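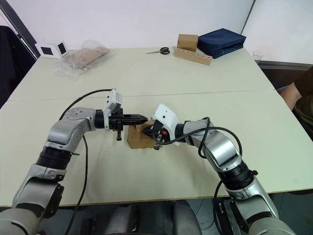 Two arms, one small carton: the packing demonstration at the Zelora open day.

Last updated: November
Reading time: 4 minutes

Visitors queued down the stairs and out past the bike racks at Zelora's workshop in Selten this month, all of them hoping for a few minutes with a pair of robot arms and a cardboard box.

The open day drew 224 people, the best turnout the workshop has had, and by mid-morning the staff had given up on the printed timetable and were simply starting the demonstration again whenever the room filled. It was a cheerful, noisy few hours, with children at the front, retired engineers just behind them and a good many people from the neighbouring units who had wandered over in their lunch break.

Zelora works on two-armed handling, the sort of job a person does without thinking: steadying a thing with one hand while the other gets on with the task. The firm has spent most of the past year on small parcels, and it wanted local people to see how that work goes at bench level, with no stage and no music. The benches were the ones the team uses every day.

Getting two arms to agree on a box is much harder than getting one arm to lift it, as the staff explained at the start of each session. Push too hard from either side and the card buckles. Push too softly and it slips. If one arm moves a moment before the other, the box twists. People who had come in expecting something fast and flashy went quiet at this point and began to lean in.

The software that runs the arms is called Plura, and it was written in the building. It plans the movement of both arms together, so that neither has to wait for the other to finish. Zelora has used 700 cartons in testing it since the spring, and a heap of the squashed ones was on show by the door, which went down very well with the younger visitors. Several were taken home as souvenirs.
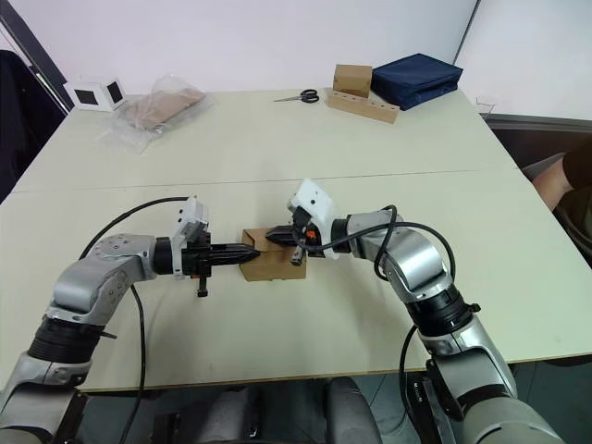

Plura treats the two grippers as a single pair of hands, and the team was keen for visitors to get close enough to judge the result for themselves. A small carton makes a good test, they said, as there is so little of it to hold. With the black fingers of one gripper against the left face and the other gripper clamped on the top right edge, the two arms have quite different grips on the same bit of cardboard, and the planning has to allow for both. Questions came thick and fast — how does it know where the edge is, what if the flaps come open, can it do one with a dent in it?

The answers were refreshingly plain. Dented boxes are still a struggle. Shiny tape can cause trouble under bright lights. Very light boxes are harder than heavier ones, which surprised almost everyone in the room, and one of the team spent a happy ten minutes explaining why with the help of a matchbox and two pencils.

Children were given a go at the same job in the next room, each wearing a pair of thick gardening gloves and working with a partner, one hand apiece. The idea was to pick up a carton between them, turn it round and set it down on a chalk mark without speaking. It was chaos, and easily the loudest part of the day. A father and daughter managed it in 27 seconds and got a round of applause from the people waiting on the landing.

Upstairs, the Okafor Room was given over to older projects and a long table of tea and flapjacks. Visitors could handle worn-out gripper fingers, look at early drawings and leave suggestions on a pinboard. There were some lovely ones, among them a plea for a machine that can fold a fitted sheet and another for one that can find the end of the sticky tape. The team has promised to keep the board up over the winter.

Plenty of those who came were thinking about work as well as fun. A group from the local college asked about training and what they should be studying, and were told that patience with cables and a steady hand with a spanner count for as much as coding. Zelora takes on 2 trainees each year, and forms for the next intake ran out before the afternoon sessions had begun. More have since been printed and can be picked up from the front desk.

There were thoughtful questions too about jobs in packing and what machines like these might mean for people who do that work now. Staff made time for them, and a longer talk on the subject is being planned for the new year, with local employers invited.

The final session was meant to finish at 4pm but ran on well past that, with a knot of visitors still asking to see it just once more. Zelora hopes to open its doors again in the spring. Entry will be free, though places for each demonstration will be booked in advance next time to spare everyone the wait on the stairs.

Contact the newsdesk | Copyright Selten community news | Back to top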